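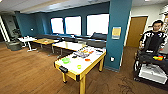 Criterios para la rotación de juguetes y materiales en una vivienda de tamaño medio

Publicado en agosto. Archivado en: Hogar, Infancia, Orden

En la entrada anterior de este blog se expuso el procedimiento seguido para reducir el número de objetos almacenados en el dormitorio infantil. Varios lectores solicitaron después una explicación más detallada del sistema de rotación que se aplica desde entonces. La presente entrada atiende esa petición y corrige, además, dos afirmaciones que aparecían en el texto original y que la práctica ha desmentido.

Se entiende por rotación la retirada periódica de una parte de los juguetes, que quedan guardados fuera del alcance de los menores y se reincorporan pasado un plazo. El sistema exige un lugar de almacenamiento, un registro sencillo y una persona responsable de los cambios. En nuestro domicilio dicha responsabilidad recae en quien suscribe.

El punto de partida

Antes de iniciar la rotación se efectuó un inventario completo. El resultado superó las previsiones: 1000 piezas, contando por separado las de construcción, los animales de plástico y los lápices en estado de uso. Se desecharon las piezas rotas y se entregaron a la ludoteca municipal de Skundcombe, localidad en la que residimos, los juegos de mesa completos que ya no correspondían a la edad de los niños. La ludoteca solo admite cajas cerradas y con las instrucciones dentro, circunstancia que obligó a realizar una segunda visita.

El material restante se distribuyó en 24 grupos. La clasificación inicial atendía al tipo de objeto (vehículos, muñecos, construcción, instrumentos), pero fue sustituida al cabo de pocas semanas por una clasificación según el uso. Un camión y un juego de bloques que siempre se utilizan juntos deben guardarse juntos, aunque pertenezcan a categorías distintas.

El almacenamiento

Se adquirieron 18 cajas del modelo Koller, con tapa y apilables, que ocupan la parte superior del armario del pasillo. Los seis grupos restantes permanecen siempre a la vista y son los que están en uso. Las cajas se identifican mediante una etiqueta en el lado corto; en un primer momento se colocó en la tapa, decisión poco acertada cuando las cajas se encuentran apiladas.

Cabe formular una observación sobre las cajas transparentes, recomendadas con frecuencia. En una vivienda con niños de corta edad presentan el inconveniente de que el contenido es reconocible desde el suelo, y las reclamaciones son inmediatas. Las opacas han proporcionado una convivencia más tranquila.

Para los materiales de pintura y modelado se reserva una estantería Onutero en la cocina. Estos materiales quedan excluidos de la rotación, pues se utilizan bajo supervisión y su reposición depende del consumo. La plastilina se conserva en recipientes herméticos. Las témperas, en posición vertical.

La frecuencia de los cambios

En la entrada anterior se afirmaba que el cambio debía realizarse cada semana. Procede rectificar. El intervalo semanal resultó excesivamente breve: los niños no llegaban a desarrollar juegos prolongados y la preparación consumía una tarde entera. En la actualidad el cambio se efectúa cada tres semanas y afecta únicamente a tres de los seis grupos disponibles, de modo que la mitad de los materiales resulta siempre conocida.

El cambio se lleva a cabo a última hora, una vez acostados los menores. A la mañana siguiente suele observarse un interés notable por los grupos recuperados, que decae hacia el mediodía y se estabiliza en los días posteriores.

También se afirmaba que los niños no debían intervenir en la selección. Este criterio se ha modificado para la hija mayor, que dispone ahora de una petición por cambio. Hasta la fecha ha solicitado siempre el mismo grupo, el de los disfraces, por lo que este ha pasado a considerarse permanente a todos los efectos.

El registro

Se ensayó durante un tiempo la aplicación Drivum, que permite asignar fechas y enviar avisos. Cumple su función, si bien requiere introducir cada movimiento de forma individual. Se ha optado finalmente por una hoja cuadriculada fijada en el interior de la puerta del armario, con una fila por caja y una columna por cambio. Una cruz indica que la caja se encuentra fuera.

Cuestiones pendientes

Queda por resolver el tratamiento de los regalos de cumpleaños, que alteran el equilibrio entre grupos, y el de los libros, que por el momento permanecen todos en su estantería sin rotación alguna. Se agradecerán las experiencias que los lectores deseen comunicar en los comentarios, en particular las de familias con tres o más hijos. La próxima entrada se dedicará al mantenimiento de los puzles y a la numeración de sus piezas por el reverso.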